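Kitchen Cabinet Tips I'd Skip, and a Few I'd Keep

Most cabinet advice gets passed around by people who have never had to live with the result. I've tried a fair amount of it over the years, in two kitchens, and I've come to doubt anything that promises a "five minute fix." Below are the ones I get asked about most.

Vinegar on greasy doors

You'll read that straight vinegar cuts kitchen grease. It doesn't do much. Grease on upper cabinets is cooked on and full of dust, and vinegar mostly smears it around and makes the room smell like pickles. Warm water with a squirt of ordinary dish soap does more. Wring the cloth nearly dry, wipe, go over it again with plain water, then dry it with a towel. If the spots near the stove still feel tacky, lay the warm cloth on them for a minute and try again before you reach for anything stronger.

I bought a bottle of Dimach cabinet degreaser on the strength of the reviews. It cleaned as well as the dish soap. It also dulled a patch on the inside of a door where I tested it, and that is the whole argument for testing on the inside of a door.

Baking soda paste

Leave this one for the sink. It's a scouring powder, however gentle people say it is, and on a dark finish the fine scratches show up the first time the sun gets low.

Glass doors will "keep you tidy"

The theory goes that if everyone can see your shelves, you'll keep them neat. I've seen no sign of it. What happens is that the good glasses go up front and the chipped mugs move to a drawer, and now you have a messy drawer. Choose doors with see-through panels if you like the look of them, and figure on wiping fingerprints.

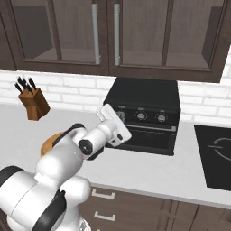 Dark upper cabinets with long bar handles over white subway brick.

Long handles are easier to live with than small knobs, I'll give the catalogs that much. You can hook them with a wet finger or the back of a hand. But they do collect grime on the side facing the door, where you never look. Run a damp cloth behind them the way you'd floss, back and forth from top to bottom. And don't buy them online by eye. Measure from the center of one screw hole to the center of the other, then measure the next door too, in case whoever drilled them was having a bad afternoon.

Doors that don't line up

The usual tip is to tighten every screw you can find. Please don't. On most modern hinges one screw moves the door side to side, another moves it in and out, and the height is set at the mounting plate. Tighten them all and you've lost your starting point. Open the door, turn one screw a quarter turn, close it and look. If nothing changed, put it back and try the next one. A door that sags again within a month probably has a stripped hole, and no amount of adjusting will cure that. Wood glue and a few toothpicks, left overnight and trimmed flush, usually will.

Whitening grout

Grout pens are paint. They look great in November and patchy by spring, at least behind my stove. A stiff brush and soapy water got me most of the way there. The Lomow pen I used afterward covered the rest, but I had to redo the lower rows twice and I wouldn't bother again.

Shelf liner

Skip the sticky kind unless you enjoy scraping. The ribbed, non-adhesive sort stays put well enough if you cut it a hair short of the shelf. I use Ramalho liner only because the hardware store had it marked down. The Dusa roll that cost twice as much curled at the corners, and it's now under the paint cans in the garage.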